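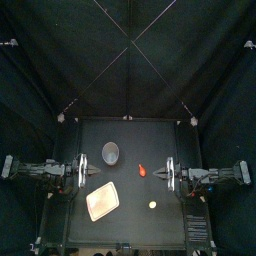
Two arms over a black table, black fabric on three sides.

I sold the car in March and have been riding the 38 ever since. Several people asked how it's going, so I'm writing it down once and then I can stop repeating myself at dinners.

The 38 runs from Clomthorpe through Forside and out past the Antoniuk warehouse. I get on near the Clomthorpe end and get off at Forside. On paper the ride takes 19 minutes. In the morning it really does take that long, or close enough that I've stopped checking. Coming home is another matter. The bus sits at the light by the Antoniuk gate while the shift lets out, and I've read whole chapters there.

Reading was the first surprise. I used to get motion sick with a book in a car and assumed a bus would be the same. For me it isn't, as long as I sit in the front half and face forward. The sideways seats over the wheels are no good. I've finished more books since March than I did in the two years before that, mostly library paperbacks, mostly mysteries.

The second thing is that you have to plan groceries. With a car I went to the store once every week or two and filled the trunk. Now I stop on the way home and buy what fits in a backpack and one tote. I cook smaller meals and throw out less. I also run out of milk a lot. Anything heavy, like cat litter or a big bag of rice, I get delivered, and I don't feel bad about it — the delivery fee is still less than what I was paying to park.

About money, which is what most people want to know. Insurance, gas, parking and the occasional repair came to a little over 400 a month for me. I never added it up while I had the car. The bus pass is a small part of that. I take a cab now and then, usually from the dentist or when I've missed the last bus, and I still come out well ahead. I had planned to put the difference in savings and have done that most months. In July I bought a good raincoat and better shoes with it instead, and I'd suggest buying those first if you're thinking of doing this.

Waiting is the bad part. The 38 comes every 20 minutes until early evening and then drops to once an hour, so missing it by a minute at 5 p.m. is annoying and missing it at 8 p.m. ruins the night. The shelter at Forside has a roof but no side panel on the windy side. There's an app for arrival times, Drollow, and I used it every day for the first month. It's good until the bus gets close, when it will say two minutes for a very long time. I now just leave the house when the clock says to leave.

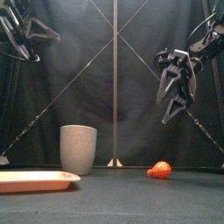

You should try walking one stop up the line and getting on there, a reader wrote under my last post, because the evening bus is half empty before it reaches Forside and you'll get a front seat every time. I did try this. The stop before mine is past the pharmacy, uphill, and the walk takes long enough that I have to leave work early to make the same bus. On nice days it's worth it. The seat part is true.

The same comment asked if I miss driving. I miss going places at odd hours. I used to drive out to the lake at 6 a.m. when I couldn't sleep, and there is no bus to the lake at any hour. I don't miss the drive to work or looking for parking, and I don't miss the noise the car made in the cold that two different garages couldn't find.

November will be the real test. The morning stop is on the north side of the street and doesn't get any sun, and I've been told the 38 gets unreliable on the hill once there's ice. If it's bad I may look at sharing a ride for a couple of months — there's a board for that at work, next to the vending machines, and I keep meaning to read it.

Next post will probably be about the library's new late fees.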